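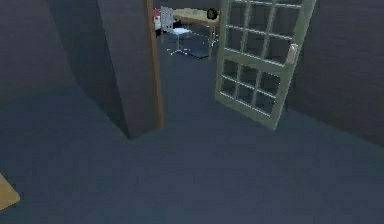

Through the simulated doorway: a desk, a white chair and a lot of bare floor.

Home | Features | Robots | Money | Subscribe

SPENDING PLANS

Shahab Mohammadi has a budget for 2 home-help robots in January, and Trundley would like all of it. Its pitch rests on 100 practice rooms, every one built in software.

"I can't buy a robot on the strength of a drawing," said Mohammadi, who plans equipment for the care chain Huvel.

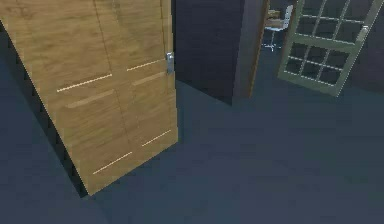

Doors are where his budget gets shaky. Huvel's buildings are full of them, and he has set aside 10 percent for changing hardware the machines can't work. The rendered home has a paneled wooden door and a glazed green-gray one, each with its own handle – a fair start, but neither has 75 years of paint on it. 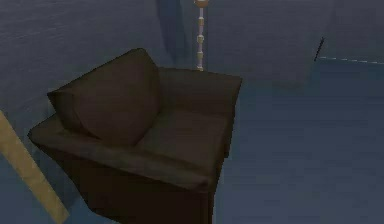 A dark armchair in the simulated home, with a segmented pole behind it.

Rival bidder Wirska has offered a paid trial in a real apartment. Mohammadi wants the same from Trundley before he signs, and he wants the repair rates in writing.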